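Cakbridge Chore Trial: progress report to Priltwood
Prepared by Zawadi Mutiso, Aug 5, 2025

You asked whether a machine can take over chair work in the café yet. My answer is still no. Since January we have put 196 runs through the Zernine arm in our test room, and I would not sign off on any part of it for daily use.

The arm can push a chair straight in when the floor is clear. Turning one is where it fails. It loses its hold on padded backs, and it treats thin metal legs as if they weren't there. The supplier calls this a tuning matter. I have heard that before.

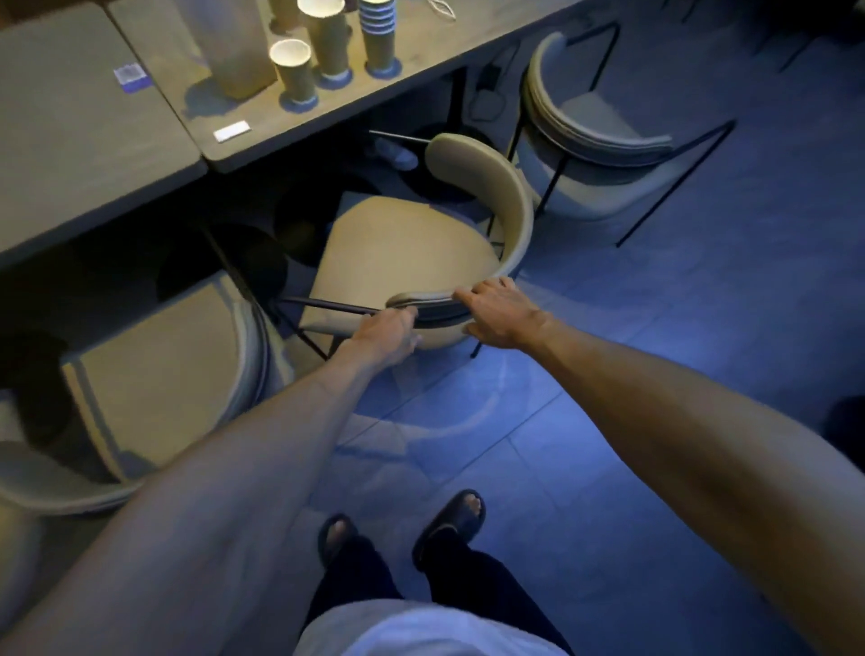
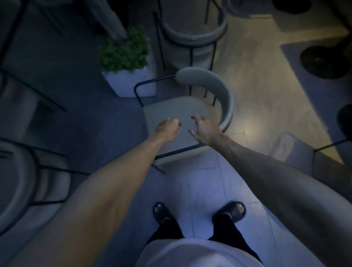 Chair handling by hand, padded chairs with black metal legs.

Chunhua Zou has asked for 800 more runs before we judge the Ding gripper. I would agree to a smaller number, with two conditions: mixed flooring, and no resetting of chairs between tries. The good results so far came from chairs that staff had lined up first, and that labor is missing from the supplier's cost sheet.

Spending is within budget. We need four more chairs and a decision from you on the gripper order. Please hold the second payment until the turning test has been repeated.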